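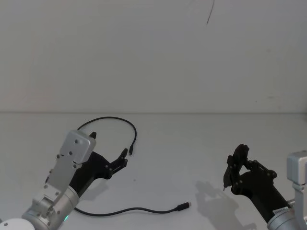 Cable work at a pale gray tabletop, Estitz.

Visit report: Estitz cable workshop, August

The group met at the side entrance at 9:30 and was taken through by Canan Bozkurt, who runs preparation and finishing. Audrey-Anne Sawatzky and I had been there before the move. Hiyori Oda and Necati Kurtuluş had not.

Estitz makes short cable assemblies to order. The longest regular item is under three meters and most are far shorter. Batches are small, and the order being cut during our visit, number 1436, was for 60 pieces with a connector at one end and a stripped tail at the other. Customer names are kept off the job cards.

Incoming stock

Cable arrives on drums and stands overnight in the workshop before it is cut. Ms. Bozkurt said that cable used straight from the delivery bay in winter keeps the curve of the drum and measures short. Each drum is tagged with the date of opening. Remnants under one meter go into a bin for setup pieces and are not returned to stock. We saw two drums with no tag, and these were pulled from the rack while we stood there.

Cutting and stripping

The cutter was supplied by Nikolaidis and is set by length and count. The operator checks the first piece against a steel rule fixed to the bench, then one piece in 17 after that. Stripping is done on a separate machine with interchangeable blades. A blade change takes about 30 minutes including the test pieces, so jobs are grouped by jacket diameter and an urgent order can wait most of a morning for its turn.

Nicked strands are the main cause of rejection at this stage. Reject pieces are cut in half before they go into scrap.

Tables

The tabletops in the handling area are pale gray with a matte surface. Mr. Kurtuluş asked about the color. Most jackets handled at Estitz are dark, and the older tops, a brown pressed board, made it hard to find a loose end or a dropped ferrule. Glare was the other complaint, and the new tops throw very little of it. They do mark, and are wiped at every shift change with a damp cloth and no solvent.

Nothing is fixed to the wall behind the tables. Job cards used to hang there and have been moved to the end of each row. Repainting is planned for the winter shutdown.

Coiling and ties

Finished assemblies are coiled with the natural lay of the cable and tied at two points. The minimum coil diameter is printed on the card. Ms. Oda tried several coils by hand and found that the last turn tends to lift if the first is made too tight. Hook-and-loop ties are used for anything that will be opened and tested again, paper ties for the rest. The paper ties come from Vonia and have replaced a plastic one.

Electrical test

Every assembly is tested for continuity, and for insulation where the order calls for it. The tester, a Zoltano bench unit, stores results by batch. Elfriede Fuchs showed us the log for the previous month. Open circuits at the connector were the most frequent fault, followed by swapped conductors. She would like results stored by piece, which the present software does not do.

Open points

Ms. Bozkurt will send the coil diameter table and the blade change sheet. We still need the pull-test values for the smaller ferrules, which were not available on the day. Parking at the side entrance is limited to two cars, and the next group should use the lot across the road.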